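3.2 Shelf-front organization of canned drinks

The second part of the study concerns the small dispenser racks used to present canned drinks at counter height. Racks of this type divide a shallow footprint into parallel lanes, one product to a lane, with the front can in each lane serving as both stock and label. The literature on retail display treats the lane as a unit of sales space. We treat it as a unit of order, in the sense used by Nkuna for kitchen cupboards: a region in which any item may be exchanged for any other without a visible change in the arrangement.

Three-lane racks were chosen over wider units for two reasons. A wide rack encourages the same product to be placed in adjacent lanes, and the boundary between products then no longer coincides with a rail. A narrow rack also stands on an ordinary table, so the setting can be reproduced in a home, an office kitchen or a small shop. The rack was placed with its long axis toward the person serving, and cans were stood upright against the front edge. Product assignment to lanes was fixed within a session and changed between sessions.

Cans differ little in shape, and sorting is therefore carried mainly by color and printing. In the arrangement in Fig. 4 a navy can, a bright blue can and a green can occupy the left, middle and right lanes. Navy and bright blue are close enough in hue that participants in the Gindasitz pilot occasionally described both as "the blue ones," and lane position became the more reliable cue in spoken instructions. Green was not confused with either color in any session. Large vertical lettering, as on the Pocari Sweat can, was reported to be legible from farther away than a round logo, although several participants said that they recognized the logo before they had read anything. 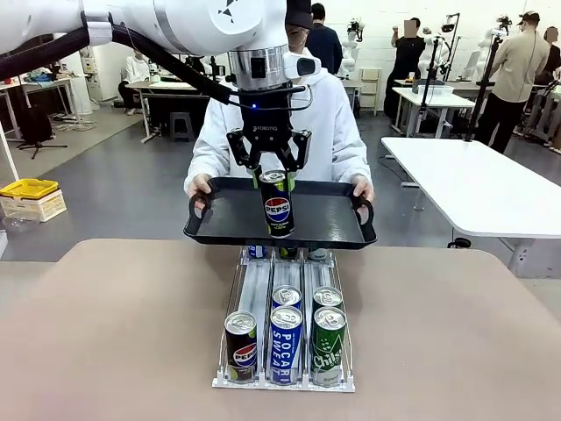 Fig. 4. Canned drinks at the three-lane rack. A Pepsi can is held upright just above a black serving tray; cans of Pepsi, Pocari Sweat and Chilsung stand at the front of the left, middle and right lanes.

3.3 Transfer between rack and tray

The tray is the second surface in the task and imposes different constraints. A rack lane fixes a can in the lateral direction, whereas a flat tray leaves it free to slide or tip in every direction until it meets a rim. We used a shallow rectangular tray with raised rims and a molded handle at each end. With one hand on each handle the tray can be held level, but neither hand is then available to steady a can. Placement must be gentle enough that the person holding the tray does not need to correct its tilt.

Each session consisted of 30 transfers. A transfer was scored as orderly when the can stood upright on its base at the end and no other can had been displaced. Lane identity was scored separately. A can moved into the wrong lane but standing upright was counted as orderly and misassigned, and the two scores are reported separately throughout.

Clearance above the rack proved to be the main source of disagreement between raters. When the tray is held directly over the rack, the reach between the two surfaces is short, but the tray hides part of the lanes from anyone looking down. When it is held to one side, the lanes stay visible and the carry is longer. The Trolton protocol specifies the side position; the Komen protocol leaves the choice to the person holding the tray. We followed Komen, recorded the position chosen, and did not instruct participants to change it.

Ratings were made by 2 coders working from a common sheet adapted from Katona. Disagreements were resolved by discussion, with the original codes retained. Most concerned the word "front." One coder accepted a can as being at the front when it was the first in its lane, and the other required contact with the front bar. The stricter reading was adopted and the earlier sessions were recoded on that basis.

Two limits of the setting should be noted. All items were cans, and the findings should not be extended to bottles, whose higher center of mass changes what counts as a safe placement on a hand-held tray. The racks were also lightly stocked, and we have no data on lanes filled to the rear, where adding a can from above may require the row to be shifted first. Section 4 reports the scores by lane and by tray position.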